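Sun 2 June

Badge reader calibration, round 2. The Flemel source gave 81 on the old batch and 6 on the new, so one batch is lying. Mercy Kashindye votes for the new one, having ordered it. Control badges from April turned up in the Rudarier drawer, next to the source log, where they have been quietly collecting dose. Wrote them off. Itow wants all 400 reread by the next exchange. Told them yes, in a tone that meant no. Anneal oven still drifting.
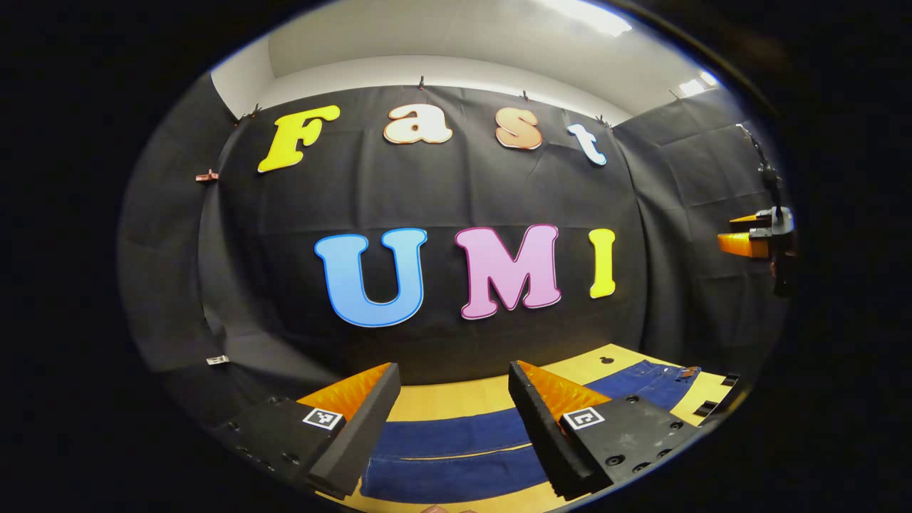

Backdrop with "Fast" and "UMI" lettering.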